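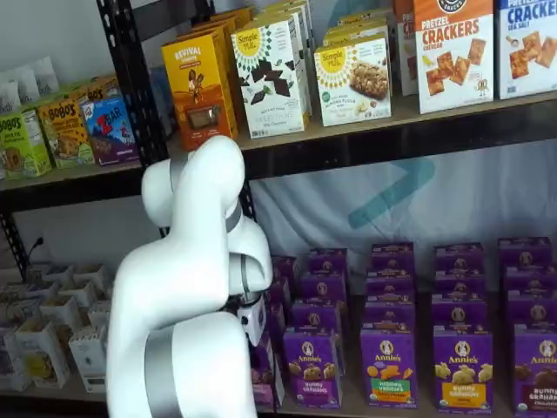 What is the best way to stock boxed snacks on an open metal shelf?

Put the fronts forward, keep each flavor in its own column, and stop stacking before the column leans. Everything past that is fine-tuning, and I have my doubts about most of it.

I keep the snack shelves at a small store in Trastthorpe. Over the years I've been handed plenty of systems for this job, including a 281-page guide from Stumura that spends a whole chapter on color blocking. Does putting the purple boxes together sell more bunny grahams? Maybe. I tried it through February and couldn't tell from the register. It did make restocking quicker, so I kept it.

What you need
Your boxes, a damp cloth, a dry cloth and a marker. Skip the plastic shelf dividers. The set I bought from Fu in Fuvville cost me 159 dollars and most of it is in a drawer.

Step 1. Clear one shelf at a time
Clearing the whole unit looks efficient until you have 100 boxes on the floor and a customer who wants one of them. Wipe the board and dry it.

Step 2. Sort before you lift
Group by brand, then by flavor. Check the date on every box, even in a case that came in this week. I don't trust "it's all the same batch."

Step 3. Look at the cardboard

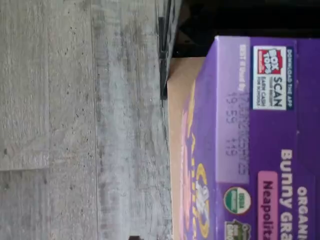

Press the corners and run a thumb along the glued edges. A soft corner at the bottom of a stack will give way sooner or later, so a doubtful box goes on top. School promotions such as Box Tops are printed on some packages, and parents do look for them. If the panel is on a side you can turn outward without hiding the name, turn it. I wouldn't rearrange a shelf over it.

Step 4. Load back to front
Newest dates at the back, oldest at the front. Tall boxes stand upright on the top board. Flat ones stack lower down, with a hand's width left above so people can get one out without dragging the rest along.

Step 5. Pull one box from each stack
If its neighbors move, the stack is too high or too tight. Take one off and try again.

Mark your shelf plan on the lid of the empty case and keep it until the next delivery.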